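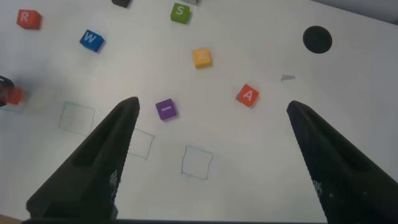 Fig. 3. Wrist view with the gripper open, letter cubes and drawn squares on the table.

By Geeta Dwivedi, July 30, 2021

Teaching Mesine to read the table

This is my favourite part of the set-up! Mesine finds each cube, reads its letter, and matches it to a drawn square.

1. Open the gripper fully, then start the wrist view.
2. Set the exposure to 126. Pale ink lines need a gentle touch, and drawn squares are fainter than the cubes.
3. Choose Find Squares. Wobbly hand-drawn sides are fine.

Note: a square half hidden behind a finger is marked "partial". Move the wrist and run step 3 again.

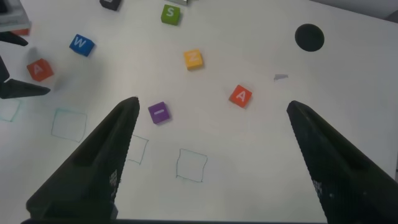
4. Choose Read Letters. Turned cubes are tried at every angle, so give it a moment (it's lovely to watch the guesses settle).
5. Check any letter scoring under 59 and type in the right one. I, N and Z are the usual culprits.
6. Save the map, then press Plan.

Caution: with two arms running, switch on Shared Space before you press Plan. Keep hands clear.

Comments

Bhupendra Grewal: Step 5 sorted my sideways Z, thanks!

Hinata Hamada: Does Find Squares work with red ink?

Geeta Dwivedi: Yes, set Line Colour first.

This site uses cookies. Accept / Manage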